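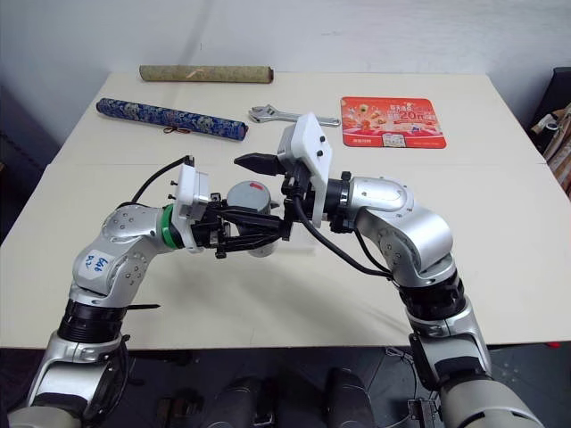
Before there were books with pages, many people kept their stories on scrolls. A scroll is one long piece of paper, silk or animal skin that you roll up when you finish reading. It is an old idea and a good one, and it was used in many parts of the world - in Egypt, in China, in Japan, in Greece and in Rome. When a scroll is rolled up, it does not need much space. Look at the one near the back of the table, in the olive-green and beige cloth with a pattern. It lies there like a small sleeping animal, and you cannot guess from the outside what is on it. The long blue case in front of it has flowers on it, and a red cord with a loop. People have always liked to give beautiful clothes to things they want to keep.

What were the first scrolls made of?

In Egypt, people made them from a plant named papyrus. It grows in wet places beside the river and it is taller than your father. The workers cut the stem in thin strips. They put one layer of strips side by side, and then a second layer across the first one. After this they pressed the 2 layers together and let them dry. The juice of the plant helped the strips to stick. When the sheet was dry, they rubbed it with a smooth stone, so the pen did not jump when somebody wrote on it.

One sheet was too short for a long story. So the sheets were glued in a row, the end of one to the beginning of the next, and the row was rolled up.

In China, people first wrote on strips of bamboo tied together with string. You could roll these too, but they were heavy. Imagine that you carry your school books and every page is a piece of wood! Silk was much lighter, but it cost a lot of money. Later the Chinese learned to make paper from tree bark, old cloth and even old fishing nets. Paper was light and cheap, and it was easy to roll.

How do you read a scroll?

You need both hands. One hand opens the new part and the other hand rolls up the part you have read. The writing usually stands in columns, like in a newspaper, so you open only a piece as wide as your arms can hold nicely. With a Latin or Greek scroll you go from left to right. With an old Chinese or Japanese one you go from right to left.

There is one problem. If you want to find the place where the dragon comes, you have to roll and roll until you arrive there. And when you are at the end, the beginning of the story is deep inside. You must roll everything back for the next reader. I think that some readers in old times forgot to do it, and the next person was angry.

Scrolls with pictures

Some scrolls have more pictures than words. There are two kinds in East Asia. A hanging scroll goes on the wall, from top to bottom, and has a stick at the lower end to keep it straight. A hand scroll is long from side to side, and you look at it on a table. You do not see all of it in one moment. First there is a mountain, then a river, then maybe a tiny man with a donkey who is going to the next village. It is a little like a movie, but you decide how fast it goes.

Make your own scroll

You need 3 sheets of paper, glue, two round sticks, a piece of ribbon and some colored pencils.

Put the sheets in a row and glue the short sides together. Wait until the glue is dry. Now draw your story from one end to the other. Glue one stick to each end and roll from the last picture to the first one. Tie the ribbon, but not too tight.

Tia Haslam, who is nine, made a scroll about a snail called Storken. Storken wants to visit the moon and has to cross 40 gardens first. Her scroll became so long that she had to open it in the hallway, and Storken was still only at the garden with the pond.

New words

Papyrus: a tall water plant, and also the writing sheet made from it.
Column: a block of writing that goes from top to bottom.
Bark: the outside skin of a tree.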